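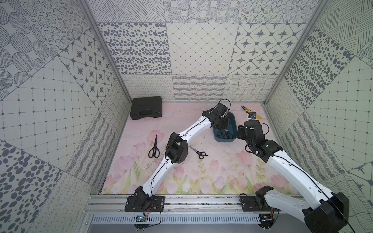 Personal Money » Savings and Deposits » Thread: Melen closing small passbook accounts?
Sign in to reply | Subscribe | Print

passbook_pete
Got a letter from Melen Savings in the middle of August telling me my passbook account is being "migrated" to something called Melen Everyday. I have had this account since I was tall enough to see over the counter. It has $3908 in it and earns next to nothing, but it's my next to nothing and I'd like to keep it.

The new account wants a minimum balance of $3000 or there's a monthly fee. So I'm fine as long as I never use the money. Has anyone pushed back on this and gotten anywhere?

Beril Işık
Same letter. I called. The hold music is lovely and I know all of it now. After a long stretch of that, a polite man told me the migration is "automatic but optional," and when I asked how to take the optional part he put me back on hold.

What I finally got out of him: write to the branch (paper, signed) before the changeover date in your letter and ask them to close the passbook and move the balance to their basic saver. The basic saver has no minimum. It isn't on the website anywhere I can find.

graygoose
Can I be the grump here? A passbook account costs a bank money. Somebody has to keep the little printer alive. If you leave under four grand sitting there and touch it twice a year, you're not a customer they're going to fight for, and I don't see why they should. Move it to Edico and be done. Took me one evening.

passbook_pete
I don't expect them to fight for me. I'd settle for them not charging me for holding my own money while they lend it to somebody else at nine percent.

graygoose
That's what a bank is, though. You've described a bank.

Beril Işık
He's described a bank with a fee on the wrong end.

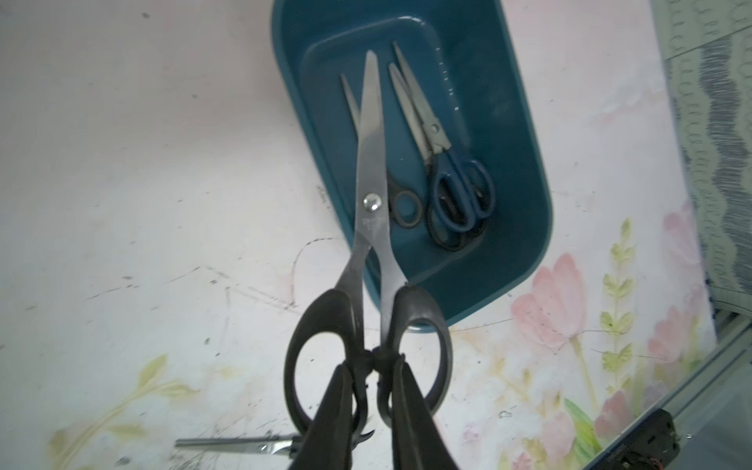

Anyway, Pete, one more thing to watch. The fee is worked out on your lowest balance in the month, so dipping under for a single afternoon counts the same as being under all month. It's on the back of the letter in the gray type. I had to take it over to the window.

tolliver_k
Worked in a branch for years, not Melen, one of the ones Melen swallowed. Two comments.

First, Beril is right about the paper letter. Phone requests go into a queue and the queue goes I don't know where. A letter handed over at the counter gets stamped, and you should ask for a copy with the stamp on it.

Second, graygoose is half right. Small passbooks do lose money. But the people holding them also tend to have the mortgage, the car loan and the kid's account at the same place, and head office never looks at those on the same page. I sat through the meeting where they closed ours. There was a cake.

graygoose
What kind of cake?

tolliver_k
Sheet cake. It had the new logo on it.

passbook_pete
OK so I went in this morning at 9:30 with my letter. The teller had never heard of the basic saver. Her supervisor had heard of it but thought it was only for students. The supervisor's supervisor was at the Zerkinham branch and would call me back. I got my stamp, at least. It's a bit smudged.

While I was in there they offered me a $100 bonus to open the Melen Everyday. So there's money to get me into the account with the fee and no money to keep me in the one without.

Beril Işık
Read the terms on that bonus before you get excited. Mine said the hundred shows up after a full year, and only if your balance never drops under the minimum. And it's taxable as interest.

graygoose
I'll say it again. Edico. No minimum, rate's better, app works most days.

quietledger
Edico's rate is a teaser and it drops after six months. I was there. You also can't hand them cash, they don't have a counter. If Pete liked the app kind of bank he wouldn't be asking about a passbook.

graygoose
Six months of a good rate is still six months. Then you move again. It's a couple of forms.

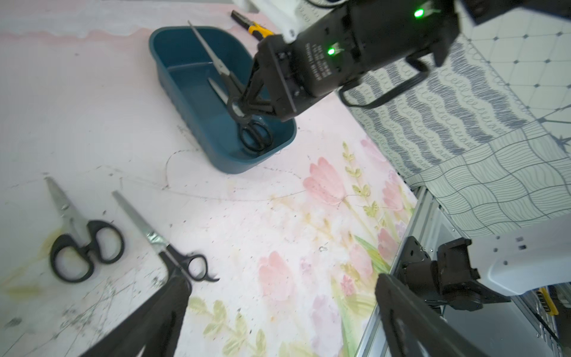
Mohsin Kakakhel: Moving every six months is fine if you enjoy it, but check the insurance side first. Edico parks its deposits at a partner bank, and if you already have savings at that partner, the two get added together for the coverage limit. Won't matter for Pete's amount. Might matter for someone reading this who just sold a house.

graygoose
Fair. Didn't know that. Still not going back to a counter.

passbook_pete
Update for the archive. The Zerkinham supervisor called. The basic saver does exist, it isn't only for students, and I can have one. I have to go in and sign for it in person, at Zerkinham, because the form isn't stocked at my branch. It's a 40-minute drive and I've decided to be stubborn.

I asked if I could keep the old passbook after they close it. They'll punch a hole in it, but yes.

quietledger
Bring ID with your current address. They turned me away over a license that still had my old one.

Beril Işık
And ask about the interest owed up to the closing day. They left mine off and I had to write another letter. I'm on the third one now, it's about the second one.

tolliver_k
Get that one stamped too.

Page 1 of 2 | Next
Similar threads: Is Kurtuluş Credit Union taking new members? | Fee refunds, who has gotten one? | Coin counting machines, why so few left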